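Visit Report: Grondari Parts Store, Ekthorpe
January 2, 2026
2 comments | 34 shares

Members of the Rastley Storage Forum visited the Grondari parts store in Ekthorpe to see how small components are kept and issued. The visit opened with a short talk in the front office, after which the group was taken through receiving and on to the bin racks.

The racks drew the most interest. Grondari replaced its fixed shelving in June and now keeps fast-moving parts in plastic bins on roller tracks. Bins are loaded from the rear aisle and drawn from the front, so older stock is used first. Most of the bins are blue. Visitors asked about the spacing of the tracks and were told that it is reviewed whenever a new bin size is brought in.

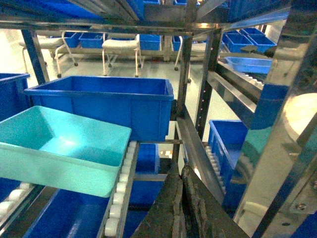 Receiving and Labeling

Deliveries are checked at two benches before any part goes to the racks. The store handles 27 deliveries on a normal day - more before a holiday - and each is entered by hand as well as scanned. Several members felt that the double entry could be dropped.

The next visit will be to the Montoya site, with places for 34 members. Requests should be sent to the Forum office.

100 views | Share this report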